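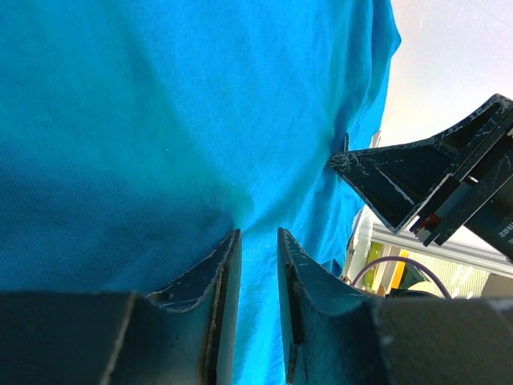

## Replace the fingers or budget for whole grippers next year?

**fekcombe_bench** · 2022-12-15

Trying to get next year's equipment request in before the holidays. We run a two-arm cell that folds T-shirts. You can see what the fingers look like now, scuffed and scratched on both arms, with pale chips along the curved edge.

My lead wants to put in for 2 new grippers from Drarnar. I think the fingers are what wear and the bodies are fine. Quote is $2,000 for the pair of grippers. A finger set is $800. Has anyone gone through this with fabric work?

---

**lintroller**

Fingers only. Scratches on the outside don't matter for shirts. What matters is the inner face and whether the tips still meet. Close them on a strip of paper and pull. If it holds the same top and bottom, you don't even need the fingers yet.

---

**mk_cell4**

> Scratches on the outside don't matter for shirts

Disagree. A chipped edge will catch a knit sooner or later. That teal shirt has a fine knit and there's a finger tip right up against it. We had pulled threads on jersey for weeks and blamed the shirts. It was a burr on one finger. Run a cotton ball along every edge and see if it snags.

---

**lintroller**

Then take the burr off with fine paper. That's ten minutes, and it doesn't need a budget line.

---

**mk_cell4**

Until you've sanded it enough times that the two sides don't match. I'd still buy the set.

---

**quayside_ops**

Does the $800 cover both arms or one? Lebrun sells theirs per arm and I got caught by that. Also check whether mounting screws are included.

---

**fekcombe_bench**

Good question. Went back and looked, it's per arm. So $1,600 for both, plus screws. That's a lot closer to the gripper price than I had in my head.

---

**quayside_ops**

At that gap I'd side with your lead. You'd have the old bodies as spares, and one dead gripper in the middle of a job costs you more than $400.

---

**lintroller**

Or buy one set, put it on whichever arm does most of the pinching, and leave the other alone. $800 and done. I still haven't heard that anything is failing.

---

**fekcombe_bench**

Did the cotton ball test over lunch. It snagged on one finger near the tip, the rest were clean. Paper test held on both arms.

I'm putting in for one finger set now, with the gripper pair listed as a second-half item. Erkgate handles our purchasing and they want lead times on both, so I've asked Drarnar for those. I'll sand the bad edge in the meantime.

---

**mk_cell4**

Fine by me. Sand along the edge, not across it, and do the cotton ball again afterward.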